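Print this thread | E-mail to a friend

Re-oiling an old bench top

saltbush21
My shed bench has gone grey and blotchy. Is it worth sanding back and putting two coats of Akerix on, or do I leave it? The tin is $282 from Kastetti, so I'd like to be sure.

Matubbar
Leave it. A bench is for working on. Mine hasn't been touched in 16 years and it's still flat.

kero_tin
Disagree. Bare board soaks up glue and every spill. Sand to 120, oil it, wait a week – then oil it again.

Matubbar
And then it marks again by March. Tan and patchy is a perfectly good colour for a work surface.

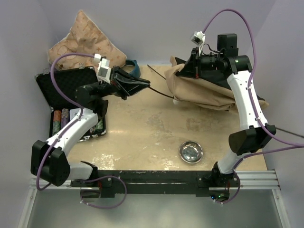
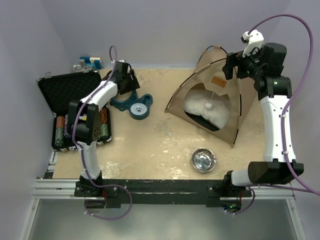
Workshop & Shed > Finishes

kero_tin
Fair enough if you only do dry work. I do a lot of gluing.

saltbush21
Mostly repairs, some painting. Might try oiling one end first and see how it goes.

birkau_shed
Good plan. Wax is cheaper, but it'll put you off painting on it.

Contact us | Copyright Birkau Shed Forum | Back to top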